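빨래는 왜 색깔별로 나눌까?

빨래를 하기 전에 어른들이 옷을 바닥에 펼쳐 놓고 이쪽저쪽으로 나누는 모습을 본 적이 있을 거예요. 흰 수건은 이쪽, 검은 바지는 저쪽에 놓습니다. 한꺼번에 세탁기에 넣으면 금방 끝날 텐데 왜 나누는 걸까요? 이 글에서는 천의 색이 어디에서 오는지, 색이 왜 옮겨 가는지, 그리고 천에 왜 주름이 생기는지 알아봅니다.

천의 색은 어디에서 올까

천은 실로 만들고, 실은 아주 가느다란 섬유를 꼬아서 만듭니다. 목화에서 얻은 섬유는 면이 되고, 양털에서 얻은 섬유는 모직이 됩니다. 석유를 원료로 공장에서 만드는 섬유도 있는데, 폴리에스터가 그런 섬유입니다.

목화솜은 처음부터 새하얗지 않습니다. 조금 누르스름한 색을 띠지요. 그래서 흰 천을 만들 때는 먼저 누런 빛깔을 빼는 일을 합니다. 이것을 표백이라고 해요. 표백을 마친 천은 그대로 흰 천으로 쓰기도 하고, 다른 색으로 물들이기도 합니다.

천에 물을 들이는 일은 염색이라고 합니다. 염색에 쓰는 색깔 가루나 물은 염료라고 불러요. 옛날 사람들은 식물의 잎과 뿌리, 꽃잎에서 염료를 얻었습니다. 쪽이라는 풀로는 파란색을, 치자 열매로는 노란색을 들였습니다. 요즘은 공장에서 만든 염료를 많이 씁니다.

히르케본이라는 마을에는 작은 염색 공방이 있습니다. 이곳에서 일하는 노엘 카스티요 씨는 색 공책을 가지고 있어요. 염색을 할 때마다 천 조각을 조금 잘라 공책에 붙이고 번호를 적습니다. 지금까지 붙인 조각은 모두 554개입니다. 그중에서 초록색 계열만 69개나 됩니다. 연한 새싹 색도 있고, 그늘에서 보면 검은색과 구별하기 어려운 짙은 초록색도 있습니다. 카스티요 씨는 짙은 색을 만들 때 천을 염료 물에 여러 번 담갔다가 꺼냅니다. 한 번 담그면 연하고, 담글수록 진해져요.

짙은 색 천에서 물이 빠지는 까닭

짙은 색 천에는 염료가 많이 들어 있습니다. 염료는 대부분 섬유에 단단히 붙어 있지만, 일부는 겉에 살짝 묻어 있기만 합니다. 이 천을 물에 넣으면 느슨하게 붙어 있던 염료가 떨어져 나와 물에 섞입니다. 이것을 흔히 '물이 빠진다'고 말합니다.

빠져나온 염료는 물속을 돌아다니다가 다른 천을 만나면 그 천에 붙을 수 있습니다. 검은 천에는 다른 색이 조금 붙어도 눈에 잘 띄지 않습니다. 그런데 흰 천에는 아주 적은 양만 붙어도 바로 표가 나요. 빨간 양말 한 짝 때문에 흰 수건이 분홍색이 되는 일은 이렇게 일어납니다.

물이 따뜻할수록 염료는 더 잘 빠집니다. 새로 산 옷은 처음 몇 번 빨 때 물이 많이 빠지고, 그다음부터는 점점 덜 빠집니다. 처음 빠는 청바지를 따로 빨라고 하는 것도 같은 까닭입니다.

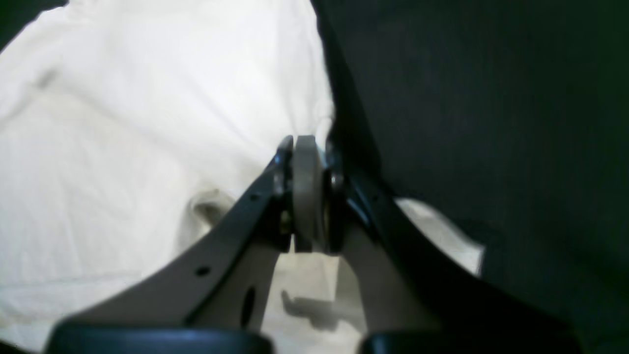 흰 천과 짙은 천은 마른 채로 잠깐 닿아 있는 정도라면 대개 괜찮습니다. 염료가 옮겨 가려면 보통 물이 필요합니다. 조심해야 할 때는 두 천이 젖은 채로 오래 붙어 있을 때예요. 비를 맞은 짙은 색 옷을 흰 옷 위에 그냥 올려 두면 얼룩이 생길 수 있습니다. 다만 새 청바지처럼 염료가 많이 묻어 있는 옷은 말라 있어도 세게 문지르면 색이 조금 묻어나기도 합니다.

흰색은 밝고 검은색은 어두운 까닭

우리는 물건에 부딪혀 돌아온 빛을 눈으로 봅니다. 흰 천은 빛을 거의 다 되돌려 보냅니다. 그래서 밝게 보여요. 검은색이나 아주 짙은 초록색 천은 빛을 대부분 빨아들입니다. 되돌아오는 빛이 적으니 어둡게 보입니다.

짙은 초록색 천을 어두운 방에서 보면 검은색 같습니다. 창가로 가져가면 그제야 초록색이 보이지요. 빨래를 나눌 때 색이 헷갈리는 옷이 있으면 밝은 곳에서 다시 살펴보면 됩니다.

빨아들인 빛은 열로 바뀝니다. 햇볕이 강한 날 검은 옷을 입으면 흰 옷을 입었을 때보다 옷이 더 뜨거워집니다. 같은 천으로 만든 흰 손수건과 검은 손수건을 햇볕에 나란히 두었다가 만져 보면 차이를 느낄 수 있어요.

구겨진 천에서도 빛을 관찰할 수 있습니다. 흰 천에 주름이 잡히면 솟은 곳은 빛을 많이 받아 하얗게 보이고, 접혀 들어간 곳은 그늘이 져서 회색으로 보입니다. 천의 색은 어디나 똑같은데도 그렇습니다. 짙은 천은 주름이 있어도 그늘이 잘 보이지 않습니다. 원래 어두운 색이라서 그늘과 차이가 적습니다.

주름은 왜 생길까

면으로 된 천을 손에 꼭 쥐었다가 놓아 보세요. 쥐었던 자리가 구깃구깃해집니다. 섬유가 구부러진 모양 그대로 자리를 잡았기 때문입니다. 섬유를 이루는 아주 작은 알갱이들은 서로 붙잡고 있습니다. 천을 구부리면 붙잡은 손을 놓고 옆에 있는 다른 알갱이를 붙잡는다고 생각하면 됩니다. 그러면 천은 구부러진 모양을 기억하게 돼요.

물과 열은 알갱이들이 붙잡은 손을 놓게 합니다. 그래서 면으로 된 천은 젖었을 때 주름이 잘 생기고, 또 잘 펴집니다. 젖은 빨래를 뭉친 채로 말리면 뭉친 모양대로 주름이 남습니다. 탁탁 털어서 넓게 펴 널면 주름이 적어요. 다리미는 열과 김으로 섬유를 부드럽게 한 다음, 무거운 판으로 눌러서 평평하게 만드는 도구입니다. 다리미는 아주 뜨거우니 반드시 어른이 다루어야 합니다.

폴리에스터로 만든 운동복은 꼭 쥐었다 놓아도 금방 펴집니다. 섬유마다 성질이 다르기 때문입니다.

빨래를 나누는 방법

먼저 흰 것끼리 모읍니다. 흰 수건, 흰 속옷, 흰 양말이 여기에 들어갑니다. 다음에는 검정, 남색, 짙은 초록, 짙은 갈색처럼 어두운 색을 모읍니다. 연한 하늘색이나 연한 노란색 옷은 따로 한 무더기를 만들면 좋습니다. 줄무늬 옷처럼 흰색과 짙은 색이 섞여 있으면 어른에게 물어보세요. 옷 안쪽에 달린 꼬리표에 빠는 방법이 그림으로 나와 있습니다. 대야 그림은 물빨래를 뜻하고, 대야 안의 숫자는 물의 온도를 뜻합니다.

나누면서 주머니도 뒤져 봅니다. 휴지가 들어 있으면 짙은 옷에 하얀 부스러기가 잔뜩 붙어요. 양말은 뭉친 것을 펴서 넣습니다.

집에서 해 보는 실험

물이 빠지는 모습을 직접 볼 수 있습니다. 버려도 되는 짙은 색 천 조각과 흰 천 조각, 그릇 두 개를 준비하세요. 따뜻한 물은 어른이 부어 주어야 합니다.

그릇 하나에는 찬물을, 다른 하나에는 따뜻한 물을 담습니다. 두 그릇에 짙은 천과 흰 천을 한 조각씩 함께 넣습니다. 한 시간이 지나면 흰 천을 꺼내 말립니다. 다 마른 뒤에 물에 넣지 않았던 흰 천과 나란히 놓고 색을 견주어 보세요. 두 그릇의 물 색깔도 살펴봅니다. 천에 따라 물이 거의 빠지지 않을 수도 있습니다. 그럴 때는 다른 천으로 다시 해 보고, 어떤 천에서 물이 가장 많이 빠졌는지 공책에 적어 둡니다.

낱말 풀이

섬유: 실을 만드는 가늘고 긴 물질.
염료: 천이나 실에 색을 들이는 물질.
염색: 염료로 천이나 실에 색을 들이는 일.
표백: 천의 누런 빛깔이나 얼룩을 빼서 희게 만드는 일.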